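首页 | 人物 | 路线 | 装备 | 活动 | 关于我们

四天一补给:Raphaël Hoarau谈长距离徒步筹款的路线与记录
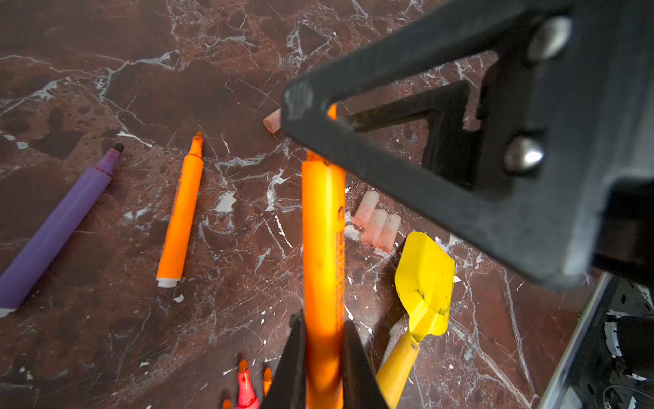 从Wirkcombe到Lultport的873公里,Raphaël Hoarau计划在四月走完。这段路沿海岸线南下,中间折入内陆两次,绕开两处没有步行通道的河口。他走这条线是为当地的山地救援队筹款,用途已经写定:更换无线电中继设备。采访在2019年3月22日进行,出发前的准备已到后期,他带来了路线表、体能记录和一份反复修改过的装备重量清单。

Hoarau是测量员出身,谈路线时习惯先讲数据来源。他说,873公里是按步道中心线量出来的,没有计入进出营地、绕行和找水的距离。“图上距离和脚下距离是两回事。我做过对照,同一段海岸步道,手持设备记下的里程总比图上长,差值主要来自弯道和设备漂移。对外公布的数字我只用图上的,因为别人可以复核。”

全程分为若干段,每四天安排一次补给。他没有采用更常见的每周补给,理由在于背负重量。按他的算法,食物是唯一一项每天都会减少的负重,补给间隔越长,头两天的负担越集中。“受伤大多发生在刚补给完的那一两天。包最重,人又觉得自己休息好了,速度容易提起来。我把补给后的第一天都排得比平均里程短。”

他的基础重量,也就是不含食物、水和燃料的装备总重,目前仍在调整。清单上改动最多的是帐篷和鞋。早期方案用的是单层帐篷,后来在海岸段试走时遇到持续的侧风,内壁凝结的水汽滴到睡袋上,第二天保暖性能明显下降,于是换回双层。鞋则由中帮靴改成了低帮越野鞋,鞋底较薄,但干得快。他说这个选择只对他自己成立:“我的脚踝没有旧伤,走的又多是硬质路面和压实的土路。要是碎石坡占了一半,我会穿靴子。”

训练从去年秋天开始。他没有请教练,但训练表由Natália Dvořáček审过。Dvořáček是运动生理方向的研究者,本人也走长线,负责这次行程的体能监测。她改动最大的一处,是把连续负重日的安排提前。“原来的表里,单日距离增长得很快,连续走的天数却很少。单日走得远,只能说明这个人一天能走这么远。多日行走看的是第二天早上的状态,这个要单独练。”

她给出的监测项目很简单:晨起静息心率、体重、睡眠时长,再加一项主观疲劳评分。静息心率连续两天高于个人基线时,当天里程减少;连续三天偏高,则停走一天。有人建议加入血乳酸或更细的指标,她没有采纳。“野外的测量要考虑能不能坚持做。一个项目如果需要十分钟,下雨天就会被跳过去。数据缺了一半,后面很难用。”

能量摄入是两人分歧较大的部分。Dvořáček估算的日消耗在爬升较多的路段最多可达4,000千卡,Hoarau认为自己吃不下这么多。两人最后的做法是接受一定的缺口,在补给点集中补足,同时给体重下降设一条线,到线就延长停留。食谱以燕麦、坚果酱、米粉和硬质奶酪为主,晚餐用脱水蔬菜。Hoarau说,试走时最先吃腻的是甜味食物,后来白天的口粮有一半换成了咸的。

水的问题集中在内陆折返段。那里有一片石灰岩台地,地表水很少,地图上标注的几处泉眼只在湿季有水。他按季节核对过旧的水文图,又向沿线农户问了一遍,把可靠水源和不可靠水源分列在两张表上。可靠水源之间最长的一段,他准备背够一整天的用水,不把途中的泉眼计算在内。“不可靠的水源,我在计划里一律当作没有。遇到了就多喝一点,计划不动。”

海岸段的主要限制是潮汐。有一段路要在低潮时沿滩面通过,高潮时只能走崖顶,多出一段爬升。Hoarau把每天的低潮时间和预计抵达时间列在一起,凡是余量不足一小时的,直接改走崖顶。两处河口原本可以联系渡船,他查过之后放弃了:渡船按需开行,没有固定时刻,而且乘船会打断步行的连续性。对于连续性,他的定义很严格,每天从前一天停下的位置重新开始,离开路线住宿也要回到原点。

联络安排由沿线的接应人员承担。每天傍晚发送一次位置,内容只有坐标、状态代码和次日的预计终点。若超过约定时间没有收到消息,接应人员先等两小时,再按顺序联络前方营地和救援队。Dvořáček说,等待时间是争论过的。“设得太短,手机没有信号就会触发误报。救援队是这次筹款的受益方,让他们为误报出动,说不过去。”

筹款本身的结构也偏技术性。捐款分两类,一类是固定金额,另一类按完成的公里数计算。后一类以每个补给点为结算单位,走到哪个点就结算到哪个点,半途中止也不退回已完成的部分。账目由救援队的财务单独管理,Hoarau不经手。行程费用由他自己负担,交通、食物和装备都不从捐款中支出。他不愿公布目标金额,只说中继设备的报价已经拿到,超出的部分用于备用电池。

同行的问题,他考虑过一段时间。朋友Ivano和Nishad会分别加入其中几段,Ivano走北段,Nishad走台地那一段,两人都自带全部装备和食物。Hoarau不希望任何一段的进度依赖别人的背包。“公用的炉子、公用的帐篷,重量上是省了,但有一个人要退出,另一个人也得跟着停。”同行者走得慢时,他会跟着放慢;落后进度超过半天,则各走各的,在下一个营地会合。

关于天气,他的判断标准写在路线表的最后一页,包括风速上限、能见度下限和雷暴时的下撤点。崖顶路段的风速上限比台地低,因为部分路面离崖边很近,阵风的影响更大。整个计划留有14天以外的机动余地吗?他更正了这个说法:14天指的是前段与中段之间的检查点,走到那一天,他和Dvořáček会根据体重和静息心率重新核定后面的日里程,机动日另算,分散在各个补给点之后。

问到最担心的环节,Hoarau提到的是第二次折入内陆后的一段公路。那里步道中断,需要沿路肩走,车速高,弯道多。他打算清晨通过,穿反光背心,迎着来车方向走。当地正在讨论修一条绕开公路的支线,尚无定案。他把那段路的宽度和视距都做了记录,准备走完后交给步道管理方。

Dvořáček则更关注结束之后。她要求他在抵达Lultport后继续记录静息心率和体重,直到两项都回到基线。“多数人的记录到终点那天就停了,恢复期几乎没有数据。”Hoarau已经同意,记录表也印好了,和路线表装订在一起。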